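Research News: Learning from Corrections in Two-Arm Cloth Sorting

The Nurnel manipulation group at the Fuvetdale campus has finished the first phase of its study on sorting and folding household cloth with two robot arms. The study asks a narrow question. When a person steps in to correct a robot during a task, how much of that correction should be kept as training material, and how much should be thrown away?

Most earlier work by the group kept everything. A session was recorded from start to finish, and the control policy was trained on all of it, including the seconds in which the arms drifted toward a poor grasp before the operator took over. The new method, called Martinelli weighting within the project, treats those seconds differently. Each recording is split at the moment of takeover. The stretch just before the split is given a low weight, the correction itself is given a high weight, and the remainder is left as it was.

Cloth was chosen as the test material because it rarely presents the same shape twice. A towel dropped on a table may hide its own corners, and an edge that looks like a hem may prove to be a fold. A policy that has learned only clean demonstrations tends to do poorly in such cases, and it is in such cases that operators intervene most often.

Setup and views

The work is carried out in an enclosed cell with two arms mounted along the front edge of a white table. Small towels, cloths and garments are placed on the table together with plastic baskets. The policy receives a view of the whole workspace and a close view from the gripper. The first is used mainly to decide which item to approach, and the second to decide where to take hold of it.

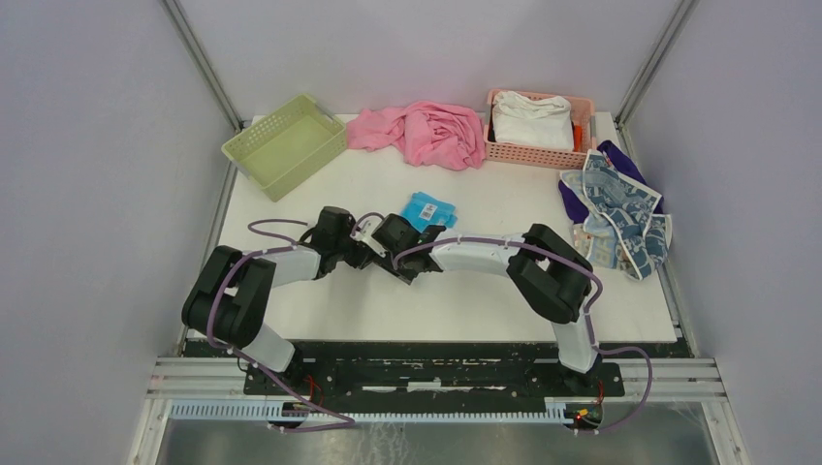
Workspace view and gripper view, both from the cloth-sorting task. 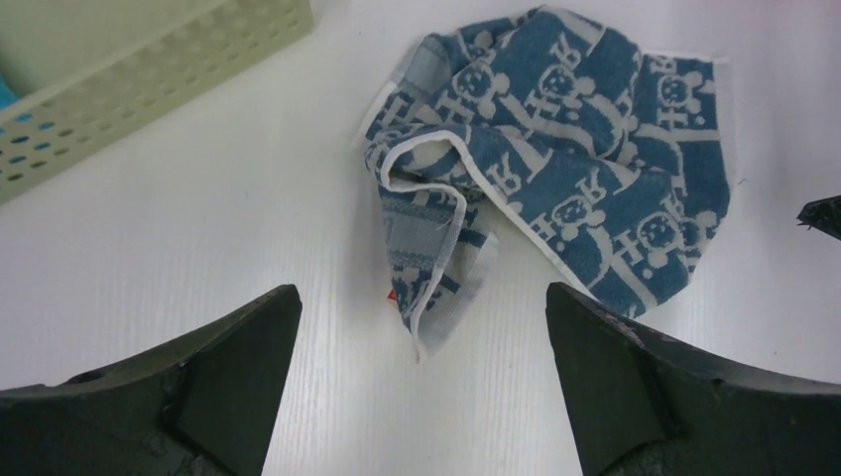 Results of the first phase

The group collected about 3000 recorded attempts, of which 300 contained at least one correction by an operator. Two policies were then trained on the same recordings, one with equal weights throughout and one with Martinelli weighting. Each was given 200 test trials with mixed items and no operator assistance.

The weighted policy placed more items in the correct basket and needed fewer repeated grasps to do so. The gain was largest for patterned towels lying in a heap, where the equal-weight policy often closed its fingers on a raised fold and lifted the cloth by its middle. The weighted policy was more likely to move around the item and take it near a hem. For plain cloths already folded, the two policies performed at nearly the same level, and the group does not claim a benefit there.

The report also records two weaknesses. First, the method depends on operators stepping in at a consistent point. Some took control early, before any error was visible, and others waited until the cloth had been dropped. When the takeover came very late, the low-weight stretch was too short to cover the mistake, and part of the poor motion was still learned. Second, the weighted policy was slower. It paused more often above an item before closing the gripper, and in 35 trials it reached the time limit with at least one item still on the table. These trials were scored as incomplete.

A further comparison was made with the close view removed. Both policies lost accuracy, and the difference between them became small. The group takes this to mean that the corrections carry most of their value in the final approach to the cloth – the part of the motion that the workspace view shows least clearly.

Next phase

Work in the second phase will move to a matching cell at Heristhorpe, with different lighting and a new set of cloth items. No additional training will be done before the first tests there, so that the effect of the change in location can be measured separately. The group will also try setting the length of the low-weight stretch from the motion of the arms, in place of the fixed length used so far.

The first-phase report, with the scoring rules and a full list of incomplete trials, is available to partner groups through the Fuvetdale research office. Requests for the recordings will be accepted from August.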